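4. What the owners kept

4.1 Sorting the walk pictures

By this point we had 358 pictures of 18 dogs, all taken on the morning loop at Flollholm, and I have to admit I was pretty excited to get to the sorting. The walks had been fun, but the question I'd wanted to ask all along was a simple one: when people go through pictures of their own dog, what makes them keep one and drop the next?

I had my guesses. I figured sharp eyes would win, then ears up, then anything with all four feet off the ground (every dog photographer I know goes nuts for that one). So I loaded the whole pile into Linari, which lets you mark a picture keep, maybe or drop and move on, and gave each household a quiet afternoon with their own dog's set. No time limit, and they could go back and change their minds as often as they liked. A lot of them did, and we saved every change.

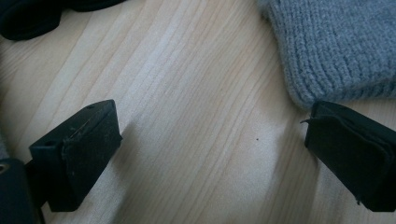
Didn't you just teach them to be picky by giving them a drop button, one reader of our draft wanted to know. Fair point! We had worried about the same thing. In the paper-print version we ran at Honkanen there was no drop pile at all, only an envelope to put favorites in, and people still took a small handful and left the rest where they lay. The button may well speed things up, but I don't think it makes the choice.

What did surprise me was how little sharpness mattered. I shot everything with a fixed 50mm lens, so I was forever backing up or running forward, and a good share of the running shots came out soft. Owners kept those happily if the dog was doing something they knew: the sideways gallop, the flop in the sand, the look back over the shoulder before taking off again. A crisp portrait with a blank face went to maybe and tended to stay there.

4.2 Dogs in pairs

Play pictures were harder. With two dogs in the shot, both households got a copy, and they often disagreed. One family's best picture of the year was the other family's instant drop, usually over a squint or a tongue. I'd expected some of this, just not so much of it, and I'd love to see somebody run it again with bigger playgroups.

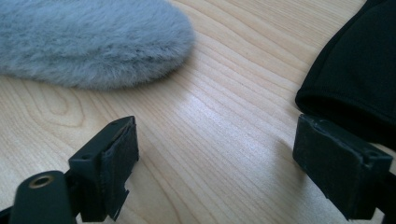
My dog looks mean in that one and she isn't, went a typical note from the comment box, and there were 9 more or less like it. Every one was attached to a wrestling picture with teeth showing. Owners seemed to be judging whether a stranger would get the wrong idea about their dog, and I hadn't built anything into the form to catch that. If I were starting over I'd ask two questions, one about keeping the picture and one about showing it to other people.

We also had a few households who kept everything. I left them in the totals, though they flatten the results a bit. Taking them out doesn't change the order of the reasons in the table, and it felt wrong to toss people for loving their dogs too evenly.

Figure 4. Wooden tabletop, light in color, with a gray knitted item toward the upper right.

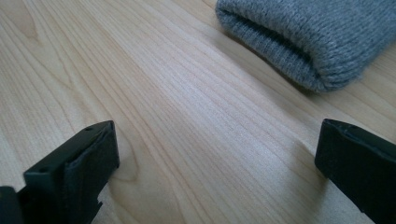 4.3 Limits

All of the walks were in the early morning, in open desert light, with dogs who already knew each other. Indoor pictures could go very differently, and so could pictures the owners took themselves. Prornard paid for the prints and had no say in the sorting or in what I've written up.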